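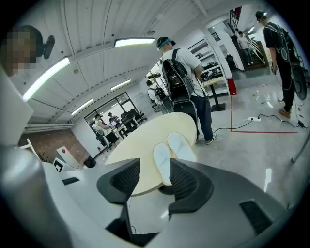
Four kinds of finger pad is three more than most people want to hear about, according to Bratard, and the firm has asked that this be put near the top so that readers know where they stand. Bratard makes the pads. It also supplied the strongest opinions on the day, and most of them survive below.

Plolari compares hand-held grippers in open trial, finds a slipper harder than it looks

Plolari has published the first results from Temevton, its side-by-side trial of hand-held grippers, finger pads and the cameras that go with them. The trial covers 200 attempts at a short list of household jobs, the chief of which is picking up a slipper from a table and putting it down again somewhere sensible.

The slipper was chosen on purpose. It is soft in one place and stiff in another, it has a hole where a hand would like there to be a handle, and it behaves differently depending on which way up it has been left. Makers of grippers tend to show their products lifting cubes. Few people keep cubes at home.

Operators wore the recording kit and worked the grippers by hand, so that each attempt gave a set of movements which a robot arm can later be asked to copy. Several people worked at once, in a shared room with desks, shelving and a fair amount of cable.
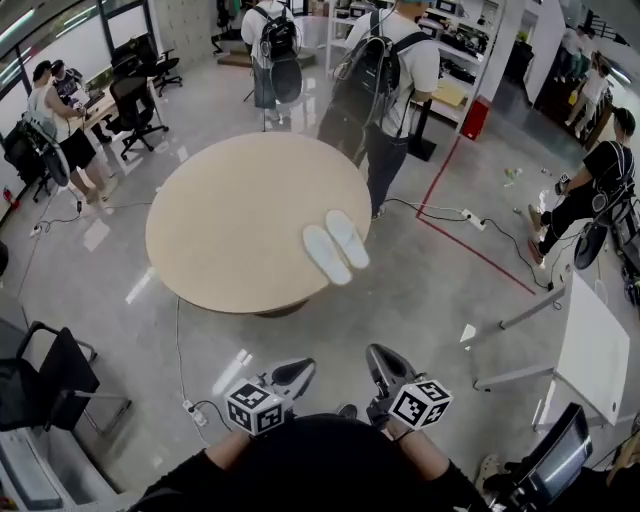
What was compared

Four kinds of pad were tried, from a plain flat face to a deeply ribbed one. Each was scored on whether the slipper was lifted cleanly, whether it stayed put while being carried, and whether it came away from the fingers when it was told to. The last of these caused the most trouble. A pad that holds on well is a fine thing until the operator wants to go to lunch.

Two camera positions were also compared, one on the gripper and one at head height. The gripper camera gives a close view of the fingers and of whatever is between them. The head camera shows both hands and the table, and is better at knowing where the other slipper has got to.

What was found

Of the 200 attempts, 80 were made with the ribbed pads, which gave the steadiest hold on the sole and the most grudging release. The flat pads let go politely, sometimes early. Plolari is not naming a winner. Bratard has offered to name one on its behalf and the offer has been noted.

On cameras the answer was duller and more useful. Recordings that used both views needed less sorting out afterwards than recordings that used either one alone, chiefly when the gripper came in from the side and its own fingers hid the edge of the slipper. Plolari will use both from now on and has stopped holding meetings about it.

Ó Dubhghaill, which wrote the software that lines up the two views, reports that the marker cubes fitted near the wrist were tracked well as long as operators kept their elbows in. Written guidance on elbows is being prepared. It is expected to run to a page.

What happens next

The second round of Temevton moves from hand-held grippers to a fixed arm, using the same pads and the same slippers. Plolari expects the scores to go down before they go up, and would like to say so now while it still sounds like foresight. Towels follow in December.

Makers who would like a gripper or a camera put through the next round can write to the Temevton desk at Plolari. Pads should be sent in pairs. Two makers have already sent one.

Notes for editors

Temevton is run by Plolari with pads from Bratard and software from Ó Dubhghaill. All three paid their own way and bought their own sandwiches. The full score sheets, including the attempts marked "dropped" and the smaller group marked "flung", are available on request. The press desk is open on Wednesday afternoons.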